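The Ornmont rule is a good-practice rule for two-armed robots working at a table with small, sharp parts such as push pins. It was drafted by Dorin Mocanu and first issued in November.

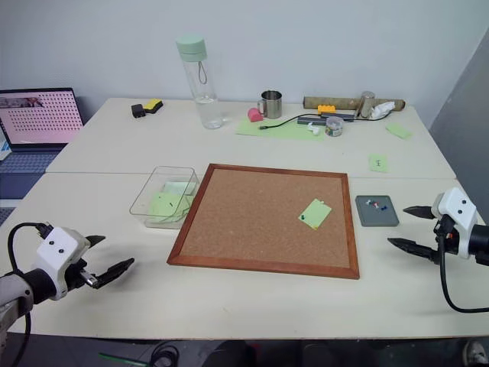 Pinning task: cork board between the two grippers, with the pin tray on the right.

Under the rule, pins stay in an open tray - never straight on the tabletop - and one gripper handles them at a time. Section 6 covers stopping the arms when a pin is dropped.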